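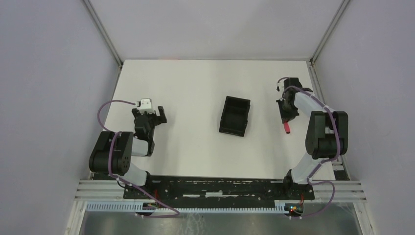
Figure 7. The two-arm cell at Cunholm, with the bin between the grippers and a purple cable on each arm.

Krisztina Szabó
September

5.2 The dropped-part fault

I want to spend a whole section on this one, partly because it ate most of our summer and partly because I was wrong about it for so long. The task sounds easy enough. One arm picks up a small part, carries it over the bin and lets go, and the other arm gets its turn after that. We ran 1,000 cycles with the settings from Section 4, and 820 of them ended with the part in the bin. The rest ended with the part somewhere on the table, or (my least favorite) under an arm base, where you need a flashlight and a ruler to get it out.

My first guess was the grip force. It's always my first guess! A short, round part doesn't give two flat fingers much to hold, so I turned the force up, and then up again, and all I got for it was parts that shot sideways when the fingers closed. So I put the force back where it was and started reading logs, which I should have done in the first place.

The logs from the Cliltow controller were a little strange. In nearly every bad cycle the wrist had stopped short of the angle we asked for, by a couple of degrees, and then jumped the rest of the way all at once. A jump like that while you're holding something by its end is plenty to shake it loose. But the good cycles had small stops in them too, just not as big, and for a while I convinced myself it was noise in the joint reading. I even wrote that in the draft of this paper. Sorry to the two people who read that draft.

What changed my mind was standing next to the cell with my hand over the stop button and watching nothing but the cable. It runs from the top of the wrist back over the big black joint (you can see the path in Figure 7), and on our longest reach it went tight well before the arm was done moving. The arm pulled, the cable held, and then the cable slid over the housing and everything let go together. There was the jump. I felt pretty silly, but also very happy.

We gave the cable more slack at the wrist and moved one tie farther down the arm. Then we ran 3,000 more cycles, and the jump didn't show up in the logs once. We still dropped parts, mostly from bad picks, and those are in Section 6 with the rest of the vision trouble.

There's a safety side to this that bothers me more than the drops do. The Zornoncombe planner treats each arm as a set of solid links and knows nothing at all about cables. Our force limit is set on the motor side, and the pull from the cable stayed under it the whole time, so the cell never stopped itself. If the cable had caught on something fixed, I think the arm would have kept on pulling until a plug came out or a wire broke. Medeiros, who looks after the second cell, now moves each arm by hand through its longest reach before a new program runs at full speed, and I've copied that. It takes a few minutes. We'd like the planner to have some kind of cable model too, but we don't have one yet, and a slack check in software is still on my list for the next round of tests.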